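Planning thread: the old Alcantara dance hall, Griletley. I read the full application last night so you don't have to. Posts numbered as I go. 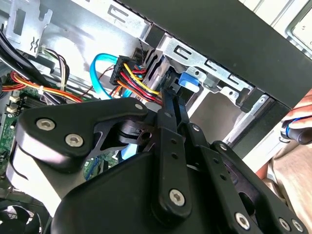
1/ The application went in under the name of Clullik, the firm that bought the hall four years ago. It was validated on 5 May 2022, so the clock for comments has already started.

2/ The short version: keep the front and the side wall on Chapel Row, take down most of what stands behind, and put up flats with a ground floor café and a hall for hire.

3/ There are 14 flats in all. Most have one bedroom, the rest have two. None are listed as affordable in the main form, but there is a separate statement on this, see post 9.

4/ The hall for hire is the bit people keep asking me about. It is a lot smaller than the present one. The old dance floor held 300 on the last licence. The new room is shown with rows of chairs and a folding stage, and I could not find a capacity anywhere in the drawings.

5/ I have emailed the case officer to ask what the capacity is. Will post the reply under this thread.

6/ The sprung floor. The heritage report says it is in poor condition and that "salvage will be explored". There is no condition proposed that would make anybody do it. If you care about the floor, mention it by name in your comment.

7/ The front. The canopy stays, the lettering stays, the two ticket windows stay. The doors get replaced with wider ones for wheelchair access, which I think most people will be glad of. The upper windows go from metal to timber. The report says timber is what was there first and includes an old postcard to back this up.

8/ Height. The new block at the back is one storey taller than the present roof. From the High Street you would not see it. From Chapel Row and the allotments you would. There are drawings from both places in the design statement, near the end.

9/ Affordable housing. The developer says the scheme cannot carry any and has sent a viability report. Large parts of it are blacked out. The council can ask for an outside review of it and I hope it does.

10/ Parking. Four spaces, all at the rear, all for the flats. One is marked as accessible. Café and hall visitors are expected to use the Jirport car park across the river. Anyone who has tried to park at Jirport on a market morning will have a view on that.

11/ Bikes get a locked store inside the building and some hoops on the pavement. The pavement at that spot is narrow and the hoops look tight on the plan. The highways comment is not in yet.

12/ Noise. Flats directly above a hall for hire. The acoustic report covers traffic noise coming in but says very little on music going up. The hours asked for are until 11 at night. I would like to see this sorted out before anyone moves in, otherwise the first complaint will finish off the evening bookings.

13/ Bats. A survey was done and found no roost. A second one is advised in August before any work to the roof. Fine by me.

14/ The café is 85 steps from my front door so I should say I have an interest there. I have no link to the firm, the owners or anyone selling.

15/ Some history, as a few newer residents have asked. The Alcantara was a dance hall, then bingo, then a carpet showroom, then dances again at weekends. It has been shut since the boiler failed. The petition to list it got 1,857 names and was turned down because the inside had been altered too much.

16/ Trinity Ambrose, who ran that petition, has put in a comment already. It is on the portal and worth reading. She supports the flats and objects to the size of the hall. That is close to where I am too.

17/ Yevdokiia Boiko taught ballroom there up to the last season and has sent in her own letter. She has asked for the room to be made long enough for a proper class and has drawn out what that would need. The drawing is attached to her letter as a second file, easy to miss.

18/ How to comment: go to the council planning portal, search "Alcantara", open the newest of the results. The older ones are for signs and a fire escape. You need to give your name and address. Your name will be shown.

19/ Stick to planning matters. Height, light, noise, parking, loss of a community space, heritage. What the firm paid for it, or who you think will live there, will not be taken into account.

20/ You can support some parts and object to others. The form makes you tick one box but there is a third box marked "neutral", and you can say what you like in the text.

21/ If you can't get online, Griletley library has a paper copy behind the desk. Ask for the planning folder. Letters by post are accepted, put the site address at the top.

22/ Correction to post 7. The right-hand ticket window stays as it is. The left-hand one is kept but blocked up from the inside to make room for the bin store. Thanks to the person who messaged me.

23/ A few of you asked whether it goes to committee or gets decided by officers. It goes to committee if a ward councillor calls it in. One of ours has told me she will. Date not set.

24/ Reply from the case officer on capacity: the applicant has been asked for a figure and a seating plan. Nothing back yet. I'll add it here when it turns up on the portal.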